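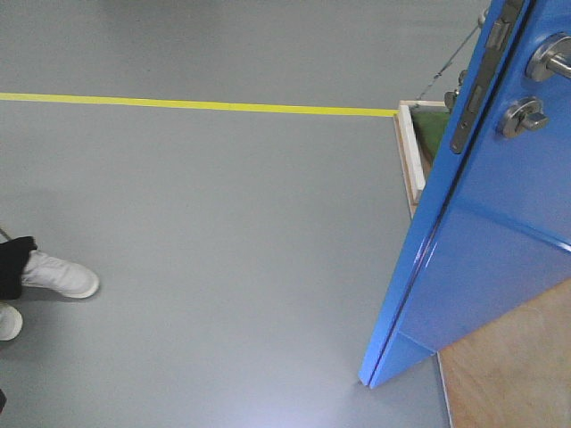

# Staying Put: Why Do Some Players Never Leave Drorkville Town?

Sports Studies, final project report
10 Apr 2018

## How I got here

My first idea for this project was ticket prices, and I dropped it after a week because I was bored stiff. What I kept drifting back to was a question my family argues about every time we drive home from a game: why do some soccer players spend their whole career at one small club when they could clearly move up? Drorkville Town seems to have more than its share of them. So I asked if I could switch topics, got a yes, and started over with a lot less time than everybody else in the class (my own fault).

For anyone who doesn't follow the lower leagues, Drorkville plays in the Tefera League, which is semi-pro. Most players have day jobs. Our big rivals are Buststead Rovers, who have a nicer stadium and pay better, and then there's Clatine Athletic, who seem to sign a whole new team every summer.

## What I counted as "staying"

This was harder than I expected! I wanted a simple rule, so I went with seven full seasons at the same club, with no transfer in between. Loans were a headache. One Drorkville left back spent half a season on loan at Clatine and then came back and played for years. Is he loyal or not? I decided loans were fine as long as the player came back, but I can see someone else going the other way.

I also left out goalkeepers who were only ever backups. I felt bad about it, but a keeper who sits on the bench for a decade is a different kind of story, and I didn't want him mixed in with people who played every week.

## Where the information came from

I used three things:

- old match programs from the club shop, which sells them out of a box for next to nothing
- the league's yearbooks at the public library
- a short survey I gave to fans before a home game against Buststead

The programs were the most fun by a mile. Every one has a player profile with favorite meal, toughest opponent, that sort of thing, and in the older ones there's a line for "occupation." I read a lot more of them than I needed to. The yearbooks were dull but much more reliable. Whenever a program and a yearbook disagreed on an appearance total I went with the yearbook.

For the survey I got 100 forms back. I asked fans to pick the main reason they thought a player stays, from a list of five, and left space at the bottom for comments. I should have tested it on a few people first. One of my choices was "comfort," and fans read it in completely different ways – some took it to mean family life, and others thought I was calling the players lazy. A couple of them told me so in capital letters.

## What I found

Over the 20 seasons I looked at, Drorkville had more long-stay players than either Buststead or Clatine. That part was pretty clear. Clatine had hardly any, which matches what everybody in the stands says about them.

The reasons were messier. Fans mostly picked "love for the club," and I get it, I'd have ticked that box too. But when I went through the profiles, a lot of the long-stay players had jobs right in town. There were teachers, a mail carrier, a guy who ran a tire shop. Moving to Buststead would have meant a long drive to practice after work, twice a week, in winter. I think fans (me included) like the romantic version and forget about the drive.

The other thing I noticed was position. Defenders stayed much more than forwards did. A striker who has one great season gets phone calls, and a center back who has one great season gets a handshake. I can't prove that with what I collected, but the pattern was strong enough that I'd want to look at it again with more clubs.

Long-stay players were also more likely to be made captain, although I'm not sure which way around that works. Maybe the armband makes you stay, or maybe they give it to you once you've been there forever.

## Problems

My survey only reached fans at one game, and it was a rivalry game, so people were fired up. Asking a Drorkville fan about loyalty ten minutes before kickoff against Buststead is not exactly neutral. I also never talked to a player. I wrote to the club in plenty of time (I thought) and they were nice about it, but the end of the season is busy and we couldn't find a date.

The programs have gaps too. Two whole seasons were missing from the box, so for those I only had the yearbooks, and the yearbooks don't list jobs.

## If I kept going

The club holds an open evening in May and I've been told I can come and ask questions, which is too late for this report but I'm going anyway. I'd like to hear from the left back if he's there. I'd also redo the survey with the word "comfort" taken out, and hand it out at a quieter game, probably one against Clatine.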